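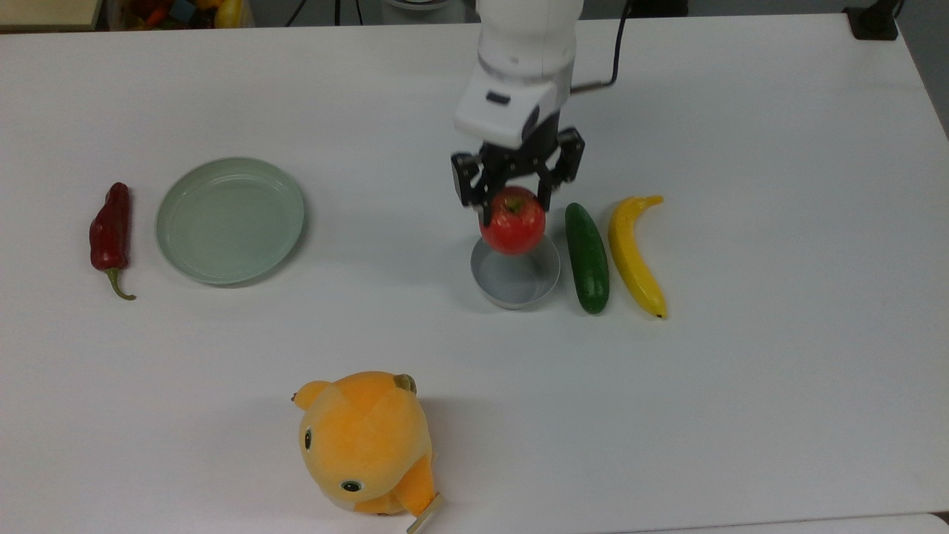

Apple in the gripper over the bowl, Trunura test bench.

Writing the trial sheet before the trial: Charito Ignacio on rules for tabletop manipulation

The Fivach guide is 15 pages long and has no pictures in it. It sets out how a tabletop pick-and-place trial is to be prepared, run, scored and written down, and it has been in force at Trunura's Zamudio lab since April of last year. Version 3 was issued on 8th February. Charito Ignacio wrote most of the first version and edits the current one.

Her reason for starting was a set of results that could not be compared. Two teams in the same building had reported success rates for the same task on the same arm, and the rates were far apart. Ignacio was asked to find out which was right.

"Both were right," she says. "One team counted a trial as a success when the object touched the inside of the bowl. The other waited until the gripper was open and clear and the object had stopped moving. One team let the operator nudge an object back into reach between attempts. The other didn't. None of it was written down anywhere, so I had to ask people what they remembered."

She went back through 348 logged trials and tried to rescore them under a single definition. For a good share of them the recording stopped at the moment of release, and the outcome could not be determined. Those trials were dropped. The first rule in the guide dates from that exercise: a recording continues until the arm is back at its start pose and the operator has entered a result.

The second rule concerns the definition of success. It has to be written on the trial sheet before the first run, in one sentence, using only conditions that a person can check from the recording. Ignacio is strict on the wording. "Placed correctly" is sent back. "Object at rest inside the bowl, gripper open, no contact between gripper and bowl" is accepted.

"If two people watch the same recording and disagree, the sentence is at fault and we rewrite it," she says. "Then every trial under the old sentence gets scored again. People dislike that part. It does make them write a better sentence the next time."

The guide asks for a second scorer on 30 trials out of every batch, picked by script. The second scorer does not see the first scorer's results. Disagreements are kept in the log along with the outcome of the discussion, and the original score is never overwritten.

Layout takes up the longest section. Each trial sheet names the objects on the table, the zone each one occupies and its orientation. Objects that the task does not involve are listed in the same way as the target. Ignacio considers this the most frequently skipped item in trial reports she receives from outside.

"You read that the arm picked up an apple," she says. "Fine. What else was on the table? Was there something long lying next to it that the fingers had to miss? Was there anything else red? A report that leaves that out has left out half of the task."

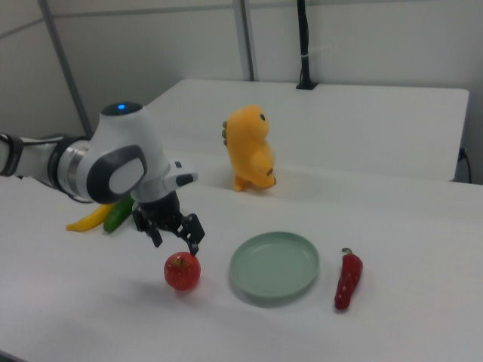 Open fingers above the apple. The plate, chili pepper and plush dinosaur are part of the same layout.

Zones are defined by a grid held in software, and the tabletop itself carries no markings. The early version of the guide permitted tape on the surface. It was withdrawn after one team found that a learned policy did worse when the tape was removed. The current text allows an overlay on the operator's monitor and prohibits any physical mark inside the camera view that will not be present in use.

Orientation is recorded coarsely. Elongated objects get one of eight headings, round ones get none unless a stem or handle matters to the grasp. Ignacio tried a finer scale and gave it up. Operators took much longer to set the table and the added precision did not survive a second person's reading of the same layout.

Resets are covered by four short clauses. The operator waits for the arm to report that it has stopped. The operator then steps in, resets the objects to the sheet, steps out and confirms on the console. No object is moved while the arm is enabled for motion. If an object leaves the table, the trial is closed as a failure and the note says where the object went.

"The reset is where the habits creep in," she says. "Someone has done it two hundred times and they start putting the object down a little closer, a little straighter. They don't know they're doing it. We draw the layouts at random for that reason, and the sheet comes up only once the last result has been entered."

I asked about interventions, which was the subject of most of the comments on the draft. Version 3 recognizes three kinds: a stop, a correction and a restart. A stop ends the trial and counts against it. A correction is any input from a person that changes the path of the arm, and a trial with a correction in it can be kept for training but cannot be counted in a success rate. A restart is allowed only when the fault lies outside the thing under test, such as a dropped network connection, and the aborted attempt stays in the log with its own number.

Preltard, which runs the same guide on its own benches under an arrangement with Trunura, had asked for a fourth category covering corrections made after the grasp was complete. Ignacio turned it down. Her view is that a category nobody can apply in the same way twice does more harm than a coarse one. Preltard keeps the distinction in its free-text notes, and she says she will look at it again if the notes turn out to be consistent.

On cameras the guide is brief. Every view used in a trial is listed with its mounting position, and a reference still is taken at the start of each session and compared with the stored one. If the two differ by more than the tolerance on the sheet, calibration is repeated before any trial is run. Cables are to be routed and tied so that they do not cross the work area at any point in the arm's path. The operator checks this by running the arm slowly through its limits with the table clear.

Gripper condition has its own line. Finger pads are inspected at the start of a session and the date of the last change is copied onto the sheet. Ignacio added it after a slow decline in grasp success that a team had put down to a software update.

"They rolled the update back and the numbers kept falling," she says. "The pads were worn. We would have seen it much sooner if the change date had been on the same page as the results."

The guide does not deal with safety beyond a reference to the site's risk assessment, and she intends to keep it that way. Mixing the two, in her opinion, leads people to treat scoring rules as safety rules or the reverse. An operator who is unsure follows the risk assessment first and marks the trial as void.

She is less settled on the object set. The list in the current version mixes produce shapes, dishes and soft toys, and teams may swap items as long as the replacement is weighed, measured and given a new entry. Substitutes under an existing entry are prohibited, including when they look identical. Some teams find this excessive for an apple.

"Two apples from the same box can differ enough to change the grip width," Ignacio says. "I don't need everyone to use the same apple. I need to know when it was changed."

The next revision will deal with partial scores for tasks that have several steps. The draft gives one point for each completed step and none for a step completed out of order. Comments from the Zamudio teams are open until the end of April, and Ignacio asks that each one arrive with at least one logged trial that the proposed wording would score differently.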